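# Why Does Bread Turn Brown in the Toaster?

You put a slice of soft, white bread into the toaster. You wait a little. Then it jumps up, and it is golden, crunchy and smells wonderful. It is still the same slice. Nobody painted it. So where does the brown color come from?

To understand this, we must first look inside the bread.

## What is inside a slice of bread?

Bread is made from flour, water, yeast and a little salt. The flour comes from grains of wheat. When you look at a slice very closely, you see many small holes. These holes were made by the yeast. Yeast is a tiny living thing, so small that you need a microscope to see it. It eats sugar in the dough and makes a gas, and the gas blows up the dough like many little balloons.

In the bread there are also these things:

- **Starch.** This is the biggest part of the flour. Starch is made of sugar pieces which hold together in long chains.
- **Proteins.** They make the dough stretchy. Proteins are also chains, but their pieces have another name: amino acids.
- **Sugar.** Even bread that does not taste sweet has a small amount of sugar in it.
- **Water.** A fresh slice feels soft partly because there is water in it.

Please remember the sugar and the amino acids. They will be important soon.

## First the water must go

Inside the toaster there are thin wires. When electricity goes through them, they become so hot that they glow orange. The heat travels to the bread, and the outside of the slice gets warm first.

Water boils at 100 degrees Celsius (that is 212 degrees Fahrenheit). While the outside of the bread is still wet, it can't get much hotter than this, and it stays pale. The water near the surface turns into steam and flies away. You can sometimes see it if you look from the side - but please do not put your face over the toaster!

When the surface is dry, it can get much hotter. Now the browning can start.

## The sugar meets the amino acids

In the hot, dry surface, the sugar and the amino acids join together. They make new things which were not in the bread before. Some of these new things are brown. Others have a strong smell, and your nose finds them quickly, even from the next room.

Scientists call this the **Maillard reaction**. You say it like "my-YAR". It has this name from a French scientist who studied it more than one hundred years ago.

The same reaction happens in many other foods:

- the crust of a pie
- roasted coffee beans
- a pancake on the side that touched the pan
- cookies at the edge

## Why is the middle still soft?

Bread is full of holes, and the holes are full of air. Heat moves slowly through air. When the outside is already brown, the middle is only warm and still has its water. That is why good toast is crunchy and soft in the same bite.

A thin slice dries faster than a thick one. Old bread has often lost some water already, so it can turn brown sooner than fresh bread. Bread with milk or honey in the dough browns quickly too, as there is more sugar in it.

## From golden to black

Golden toast has a light, sweet taste. Dark brown toast tastes stronger and a little bitter. If the bread stays in the heat too long, it begins to burn. Then much of what is left on the surface is carbon, the same black material that you find in charcoal. Burned toast is not good to eat. For the best taste, stop when the color is golden.
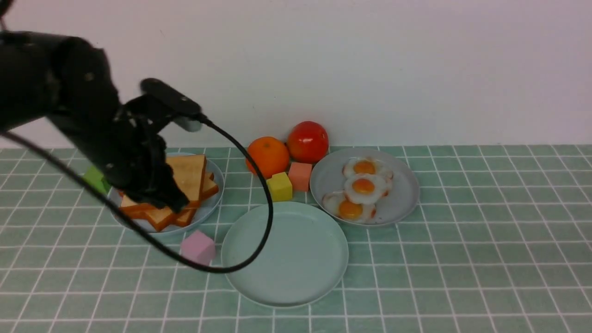
## Try it yourself

Ask an adult to do this with you. The toaster gets very hot, and you must never put a fork or a knife inside it.

1. Take four slices from the same loaf. Leave one as it is.
2. Toast the second slice on a low setting, the third on a middle setting and the last on a high setting.
3. Put them next to each other, from light to dark.
4. Smell each slice and write down one word for it.
5. Break off a small corner of each (but not from a burned one) and taste it. Which is the sweetest?

## Words to know

**Amino acids** - the small pieces that make a protein.

**Starch** - long chains of sugar pieces, found in flour, rice and potatoes.

**Steam** - water that has become a gas.

**Yeast** - the tiny living thing that makes the bread dough rise.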